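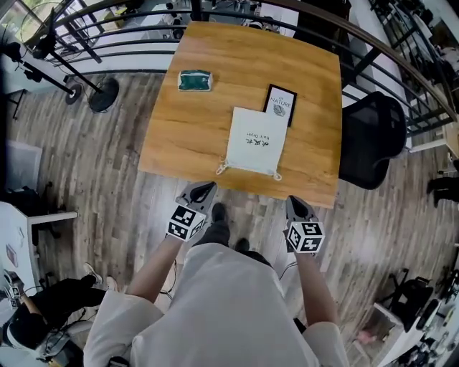 Jianguo Qinさんからは、指先を比べるなら先にキューブの見え方をそろえたほうがいい、でないと最後に何を比べたのか分からなくなるよ、と言われました。もっともだと思うのですが、指先を替えるのが楽しすぎて、順番がもう逆になっています……。

手持ちグリッパーの指先選び、ゴム系と布張りのどちらで進めるべき?

読了時間 7分 ・ コメント 2 ・ シェア 7

投稿者:ねじ山もも

両手に1台ずつ持つタイプのグリッパーで、人の手の動きを記録してアームに覚えさせる作業をしています。本体はCeketsideの灰色のもので、顎のすぐ後ろに白いマーカーキューブが付く構成です。頭側のカメラでキューブを追い、左右の手の位置と向きを出しています。

これまでは標準の指先のまま使っていたのですが、交換用を2種類借りられることになりまして、今とてもわくわくしています!

ひとつはGillardの柔らかいゴム系。押しつけると先端が少しつぶれて、薄いものにもぺたっと沿います。もうひとつはSzewczykの布張りで、芯が硬く、表面だけがさらさらしています。記録と再生にはSkirnavineというコントローラを使っています。

対象物は身の回りのものばかりです。ロープの持ち手が付いた白い紙袋、黒い縁のカード、手のひらに収まるくらいの小物。正方形の木の机に置いて、手前に立って両手で扱います。紙袋は寝かせて、口と持ち手を自分のほうに向けるのが基本の配置です。

触ってみた感想を先に書きます。

Gillardは、とにかく気持ちよくつかめます。カードの縁に当てて軽く閉じるだけで持ち上がるので、思わず声が出ました。ただ、紙袋の紐を放すときに紐が指先にくっついてきます。開いたのに紐が片側に残り、手首をちょっと振って落とす癖がついてしまいました。この「振り」まで記録されているのが気になります。

Szewczykは逆で、放すのはすぱっと決まります。紐もきれいに離れます。そのかわりカードの縁では滑って、二度三度とつかみ直すことが多いです。つかみ直しもやっぱり記録に入ります。

もうひとつ困っているのがキューブです。頭の真下に近いところで手を動かすと問題ないのですが、紙袋の口を開こうとして手首を内側に倒すと、Skirnavineの画面で片手の軌跡がぴょんと飛びます。たいてい右手です。指先を替えると手首の角度も変わるらしく、Szewczykのときのほうが飛ぶ回数が多い気がします。気がするだけで、数えていません。

来月アームに載せて再生するので、それまでに指先を決めて200エピソード録りたいです。知りたいのは次のことです。

・紙袋とカードが混ざる課題なら、どちらの指先を選びますか
・左右で違う指先にするのはありですか
・軌跡が飛ぶ件は、指先を決める前に直すべきですか

アーム側の指先も同じものに替えられます。どちらを選んでも触っていて楽しいので、決め手がほしいです!

役に立った 7

投稿者:旋盤と猫

読んでいてうらやましくなりました。指先の比較、いちばん面白いところですよね。うちも似たような手持ち式で、タオルとか封筒とかをやっています。

先に三つ目から。軌跡の飛びは先に直しましょう。Qinさんという方の言うとおりだと思います。指先のせいで手首の角度が変わって、そのせいでキューブが見えにくくなっているなら、その状態で成功率を比べても、指先の良し悪しと見え方の良し悪しが混ざってしまいます。

確認のやり方です。指先は標準に戻してください。何もつかまずに、机の手前の縁、中央、奥の縁の上で、手首をゆっくり内側と外側に倒します。左右とも同じように。Skirnavineにマーカーの検出状態を時系列で出す表示があるはずなので、検出が途切れたところの手首の角度を読みます。それから指先を替えて同じことをもう一度。途切れる角度が同じなら原因はカメラとキューブの位置関係で、指先を替えても変わりません。紙袋のときだけ途切れるなら、そのときの姿勢の問題です。

袖も見てください。ゆったりした長袖で腕を交差ぎみに動かすと、布がキューブにかぶることがあります。まくるだけだと動いているうちに下りてくるので、私はヘアゴムで留めています(見た目はあきらめました)。白い袖に白いキューブだと、パターンの周りの余白と布の境目が画像で分かりにくくなる場合もあります。うちの検出器では黒っぽいアームカバーにしたら安定しました。お使いの検出器でどうかは、試してみてください。

あとケーブル。本体から細いケーブルが下に垂れるタイプだと、引っ張られて手首が無意識に逃げます。少し長めに余らせて、前腕に一度沿わせてから下に落とすと、倒したときの重さがだいぶ変わりますよ。ケーブルを直しただけで飛びが減って拍子抜けしたことがあります。

で、指先。私ならGillardです。理由はつかみ直しのほうが厄介だからです。紐を落とすときの振りは、毎回同じところで、同じような形で出ますよね。ああいう動きは覚えさせてもそれなりに再現されますし、嫌なら後で切れます。つかみ直しは毎回形が違います。一回で取れたり三回目で取れたりするデータが混ざると、再生したアームが机の上でもぞもぞします。うちのアームは封筒の前で延々ともぞもぞしていました。かわいいんですけどね!

紐のくっつきは、指を開いてからまっすぐ少し引く、という動作を自分で決めておくと減ります。開くのと引くのを同時にやると紐がついてきます。それでもだめなら先端の内側だけ粉をはたくか、紐が当たる部分だけ細く切った布テープを貼ってみてください。ホームセンターで2000円も出せば、かなりいろいろな種類がそろいます。貼ったテープの型番は必ずメモしておくこと。私はメモしなかったので、同じものに二度と会えていません。

役に立った 200

投稿者:kamabokoita

Szewczyk派です。布張りは掃除が楽。ゴムは机の木くずや紙の粉を拾って、午後になると滑りが変わります。朝と夕方で別の指先になる感じ。カードが滑るのは締める力が足りないだけでは? もっと強く握ればいけると思います。うちはそれでいけてます。

投稿者:Jianguo Qin

質問の中に出てくる本人です。見つけてしまったので書きます。

強く握るのはおすすめしません。手持ち側では自分の指の力で握れますが、再生するときに閉じるのはアームのグリッパーです。記録されているのは主に開き幅で、握った力はそのまま移りません。人間の側で力を足して滑りを止めると、録ったデータは成功しているのにアームではカードが落ちる、という一番調べにくい失敗になります。布張りの指先で行くなら、アームに付けて同じカードを持たせてみて、そこで持てることを先に確かめてください。kamabokoitaさんのところはアーム側の力に余裕があるのだと思います。掃除の話は賛成です。ゴムは休憩のたびに湿らせた布で拭いて、乾いてから再開するといいです。

左右で違う指先にする件。やっていいと思います。というより、紙袋とカードなら私はそうします。ただし役割も固定してください。たとえば左をGillardにしてカードの縁や袋の口を押さえる係、右をSzewczykにして紐をつかんで放す係にします。途中で気分で入れ替えると、どちらの手でも成功率が中途半端になります。右手で軌跡が飛びやすいとのことなので、右に動きの大きい仕事を渡すのはキューブの件が片付いてからです。

配置についてもう少し。紙袋がカードの端に重なる置き方だと、袋を引いたときにカードも一緒に動きます。実際の机ではよくある状態なので、データには入れたほうがいい。でも指先の比較には使わないでください。比較用は、袋だけ、カードだけ、の二つに分けて、どちらの指先でも同じ場所に置きます。机の木目に合わせて目印の小さなテープを貼っておくと戻しやすいです。比較が終わったら目印は剥がします。学習したアームが目印を頼りにしてしまうことがあるので。

比べるときに見るもの:

・一回でつかめたか
・放したあとに紐や紙が指に残ったか
・検出が途切れたか
・指先が机の面をこすったか

最後のは見落としがちです。布張りは芯が硬いので、カードを拾おうとして机に当てると手首に反力が来ます。人は無意識に逃がしますが、アームは逃がしません。ここはGillardの柔らかさが効くところで、私があの指先を好きな理由でもあります。つぶれ方が本当にいいんですよ。初めて薄い紙を拾えたときは、用もないのに机じゅうの紙を拾って回りました。

200エピソードを一気に録る前に、少しだけ録ってアームで再生し、それから続きを録ってください。指先を変えたくなるのは、たいてい再生を見た直後です。

役に立った 7

コメント(2)

ねじ山もも:まさかご本人が! ありがとうございます。さっそくケーブルを前腕に沿わせて、袖を留めて、標準の指先で手首を倒すところからやりました。途切れるのは机の奥側で右手を内側に倒したときで、指先を替えても同じ角度でした。Szewczykのほうが多い気がしたのは、本当に気がしただけみたいです(笑) キューブの件が落ち着いたら、左Gillard、右Szewczykで録り始めます。もぞもぞするアームもちょっと見てみたいです。

旋盤と猫:右手の奥側なら、紙袋を少し手前に寄せるだけで避けられるかもしれません。左右別の指先は考えたことがなかったので、うちもタオルで試します。布テープの型番、今度はちゃんと控えます!

シェア 7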